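Jotemum > Chore Cells > Inspections > Laundry

We use cookies to remember your settings. Accept | Manage

LAUNDRY CELL – SAFETY CHECKLIST WITH COMMENTS
Inspected by: Lorena Ledesma
Signed off by: Uriel Daza
Date: 18 June 2024

1. Emergency stop within reach of operator – PASS
Tested from both sides of the bench.

2. Speed limit set before power-up – PASS
Comment: Someone had left it at the May setting. Reset and locked.

3. Arm mounts tight – PASS
Recheck after 32 more hours of running.

4. Cables clear of pinch points – PASS WITH COMMENT
Comment: Look at the slack again at full reach. Add a tie if it catches.

5. Folding cycles logged – 1584 of 2000
Comment: Not enough to call this a household machine. Towels are close. Shirts still need a person standing by.

6. Work area clear of items not in the task – FAIL
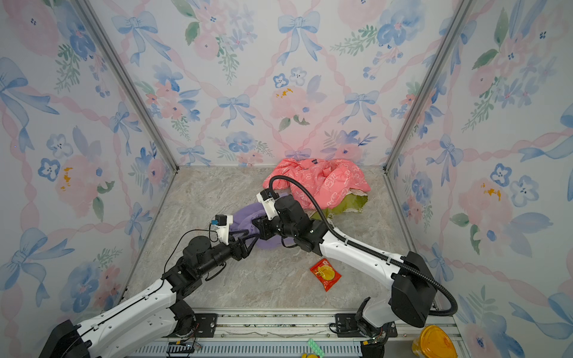 Folding soft clothes is still the slowest job on our list, and the one where stray objects matter most. A gripper that closes on the wrong thing will pull it in with the cloth. With both grippers on the lavender garment, the red snack packet on the floor by the right arm is too close to the work. Food wrappers go in the bin before start. Clothes waiting their turn should be moved out as well – the pink jacket at the back is an easy snag.

7. Operator present for whole run – PASS
Comment: Keep this rule. Unattended runs will be reviewed when the count reaches 2000.

Item 6 to be rechecked before the next run.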